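## 5. Recording the table-clearing task

This section covers one complete recording job: clearing small trash from a table into a wastebasket with two hand-held grippers. It assumes you have paired the grippers with the Warkier recorder (section 3) and finished the jaw calibration (section 4). If either gripper has been dropped or had its pads changed since the last calibration, go back to section 4 first.

The trained policy will copy what you do, including your hesitations. Read the whole section once before you record anything.

### 5.1 Before you start

You need:

- Left and right grippers, both charged
- A table you can walk up to from at least one long side
- An open wastebasket with no lid and no swing top
- A mix of light trash: wrappers, tissues, small packets, paper
- A few objects that belong on the table and are to stay there

Empty food containers are fine if they have been rinsed. Do not use broken glass, batteries, blades, or anything that leaks.

**Caution:** The jaws close with enough force to pinch skin. Keep fingertips behind the pivot screws whenever the trigger is live. If you need to move something by hand, pause the recording and set the gripper down.

### 5.2 Setting up the table and bin

1. Put the wastebasket on the floor next to the table, on the side of your stronger hand. The rim should be within easy reach without a step.
2. If you use a tablecloth, smooth it by hand. Wrinkles and fold lines can stay. Check that no corner hangs over the bin opening.
3. Place the objects that stay at the far end of the table. Jars and boxes work well. Close their lids.
4. Spread the trash over the near half. Let some pieces touch or overlap, and leave a few on their own.
5. Stand where you will work and hold both grippers over the table. Look at the live view for each one. You should see both finger pads and a good part of the tabletop.
6. Open and close each jaw twice. The opening value in Warkier should return to the same reading both times.
7. Move chairs, bags, and cables out of the space where your feet and elbows will go. Furniture in the background does not need to be hidden or tidied.

**Note:** Do not turn on extra lamps. Daylight from a window is fine, and so are reflections on a tiled floor, as long as you can still make out the pad edges in the live view.

### 5.3 Recording an episode

One episode is one cleared table. It starts with both grippers raised and open, and ends the same way.

1. Raise both grippers over the near edge of the table with the jaws open.
2. Press and hold the record button until you hear the tone. Wait for a slow breath before moving.
3. Choose a piece of trash and move one gripper toward it in a single smooth path. Slow down for the last part of the approach.
4. Close the jaws until the item stops sliding. Do not keep squeezing after that.
5. Lift straight up before you move sideways.
6. Carry the item over the bin, pause, and open the jaws fully. Keep them open until the item has left the pads.
7. Return to the table and take the next piece. Either hand may go next, but finish one release before you start the other.
8. When only the objects that stay are left, raise both grippers, open the jaws, and hold still.
9. Press the record button again. Wait for the second tone before you lower your arms.

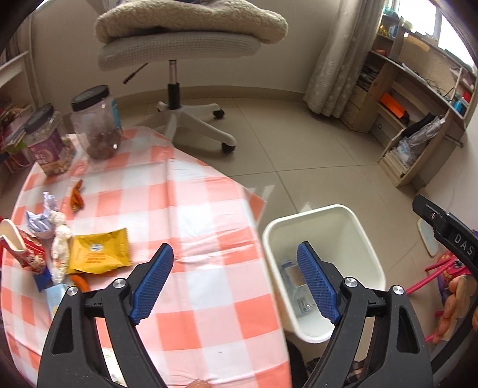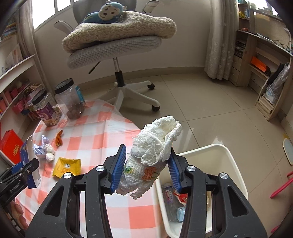

Grip height matters more with soft trash than with anything else you will pick up. Tissue gives way slowly, so the pads can look closed while they are still sinking in. Take it low in the wad and let the loose part stick up above the jaws, as the white tissue does in the second picture, and check for strands hanging under the pads before you move. A wad may also have something solid inside it. Grip around the whole bundle and carry it as one item. A sealed packet lying flat, like the yellow one on the checkered cloth, is handled differently: tilt the gripper, catch one short end, and let the rest hang as you lift.

### 5.4 Handling common items

**Tissue and paper.** Grip the densest part. If a piece tears off, put the main piece in the bin first and come back for the rest. Do not start over.

**Flat packets and sachets.** Go in from the end, with the jaws opening across the thin side. If the packet slides on the cloth, use the other gripper to hold it in place - lightly, with the jaws closed. Do not drag it to the table edge. We tried edge dragging at the Stimbridge site in August, and the policy learned to drag everything, jars included.

**Twisted wrappers.** Grip the body and leave the twisted end alone.

**Cartons and cups.** Grip across the rim only if the wall is stiff. Otherwise grip from the side with a wider opening. A cup that folds under the pads is still a valid pickup if it reaches the bin.

**Touching pieces.** Take the top or outer piece first. If two pieces come up together, carry both to the bin and keep recording.

**Clear plastic.** Approach slowly. The edges are hard to see in the live view, and harder still over a white bin.

### 5.5 When something goes wrong

Most mistakes can stay in the recording. A missed grip followed by a clean second try is useful data. Use the table to decide.

| What happened | What to do |
|---|---|
| Missed the item, then picked it up | Keep going |
| Dropped the item on the table | Pick it up again, keep going |
| Dropped the item on the floor beside the bin | Pick it up with the gripper if you can reach, otherwise stop and mark the episode |
| Knocked over an object that stays | Stop and discard |
| Bin moved or tipped | Stop and discard, reset the bin |
| Tracking light turned amber | Stop and discard, see section 4.6 |
| A bare hand touched the trash while recording | Stop and discard |

To discard an episode, hold the record button and the trigger on the left gripper together until the tone falls. The episode is moved to the rejected folder and is not uploaded. It is not erased.

**Note:** Do not discard an episode for being slow. Slow, steady episodes are kept. If you find yourself rushing toward the end of a session, take a break.

### 5.6 Resetting between episodes

1. Set both grippers in their stands.
2. Tip the bin out and sort through the contents. Anything still in shape can be used again.
3. Put the trash back in a new arrangement. Swap at least a few pieces for different ones.
4. Shift the objects that stay.
5. Move the bin a hand's width in any direction, keeping it beside the table.
6. Wipe the finger pads with a dry cloth. Lint in the ribs makes paper slip.

It is easy to fall into the habit of laying out the same arrangement every time. Keegan Poirier's first batch at the Desjardins room had the same red cup in the same corner throughout, and most of it had to be recorded again. If you work in pairs, have the other person do the layout.

You do not have to empty the bin completely. Recordings that start with some trash already inside are wanted, and a mix of empty and partly filled bins is best.

### 5.7 How many episodes to record

Plan for 400 accepted episodes per room before you ask for a training run. The recorder stores up to 3,000 episodes, rejected ones included, so clear the rejected folder when a room is finished. Our current table-clearing set holds 2,295 accepted episodes across all rooms.

Change operators during a room if you can. Left-handed operators should put the bin on the left and set **Bin side** to *Left* in the session menu before the first episode. The setting cannot be changed partway through a session.

### 5.8 Checking and uploading

1. Open the session in Warkier and play the first and last episodes at normal speed.
2. Look at the start of each one. Both jaws should be open, with the hands still.
3. Pick a few episodes from the middle and step through one release in each. The jaw opening curve should rise in one clean line. A step in the curve means the trigger was let go in stages.
4. Add a note for anything unusual, such as a new type of trash or a change of bin.
5. Select **Upload session** and leave the recorder plugged in until the status reads *Stored*.

**Caution:** Do not unplug the recorder while the status reads *Writing*. The session index can be lost, and the episodes then have to be matched by hand.

Questions about accepted and rejected episodes go to Lucie MacDonald at Skeltura. For pad replacements and worn pivot screws, contact Ghislain Penner and include the number printed on the gripper's storage case.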